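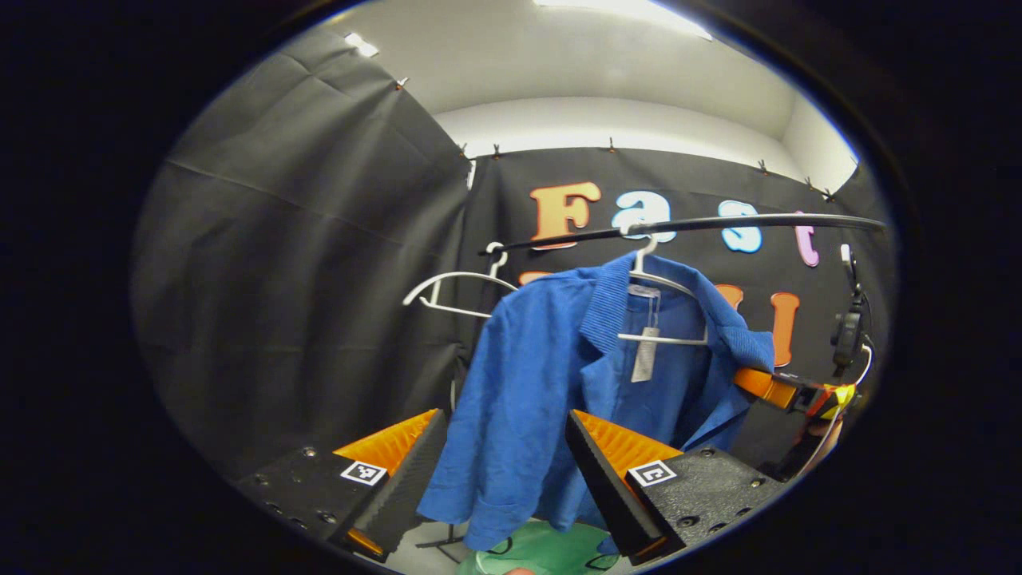
Software tips for the home workshop: getting a gripper program to hang up a shirt

Hanging clothes is my favorite test job for gripper software, and if you have a small setup in the garage or the spare room I really think you should try it! A shirt never looks the same way twice, so every shortcut in your code gets found out by the second or third attempt. The blue shirt on its white plastic hanger is a good one to start with: one strong color, a ribbed collar that gives your vision code a nice edge to look for, and a black backdrop behind it. It also has a price tag dangling from inside the collar, and I'd leave a tag like that on for at least half of your runs (more on that in a minute). What follows is my running list of tips, mostly learned the slow way with a planner I call Nirna.

Find the rail first
Don't ask the software to find the shirt, the hanger and the rail all at once. The rail stays put, so fit it once at startup and store it. With a wide fisheye lens it will come out as a curve, and if you fit a straight line to it your hook will miss at one end every time. Undistort first, then fit. I spent a whole February chasing that one in the wrong file.

Check your markers before every session
If you track finger opening with square printed markers on the mounting plates, write a tiny script that shows both IDs and the measured gap, and refuses to start if either one is missing. Mine is 2 screens of code and has saved me more evenings than anything else I've written. Wipe the markers with a dry cloth. Glare from a ceiling panel can knock one out, so try tilting the light before you touch the detection threshold.

Teach it about empty hangers
A white hanger with nothing on it looks a lot like a white hanger with a shirt on it if all you detect is the hook. I added a second check on the area just under the arms: plenty of fabric color means "taken," anything else means "free." Simple, and it works on stripes too if you use texture along with color.

Tags, sleeves and other flappy things
My first collar detector loved price tags. It would lock onto that little pale strip and report a collar about as wide as a stamp. Run with the tag, run without it, and compare the logs. Sleeves are the other troublemaker, especially when one drifts over the second gripper and hides it. Let the planner keep the last good position for a moment before it gives up.

Plan the hook in three short moves
Up, over, down. Ritva Koivisto talked me into this after watching my long swoopy paths fail at the Burgate meetup, and she was so right. Short moves are easier to stop, easier to replay and much easier to read in a log. Leave a pause between them while the cloth settles.

Keep your recordings tidy
I have 1,822 clips on one drive, and 854 of them are hanging jobs. Name the folder by garment and task, and put the software version in a text file beside the clips. When I switched from the Huttunen tracker to Markance I could rerun the old set overnight and see right away which shirts got worse (knits, mostly, and one awful cardigan).

Turn the speed down when you change anything
New calibration, new fingers, new shirt: slow first run, with your hand near the stop button. Then bring it back up a step at a time and save the settings at each step, so you can go back to the last set that behaved.

Next on my bench is trousers with clip hangers. If you have a grasp planner that copes with belt loops, send it over, I'd love to try it!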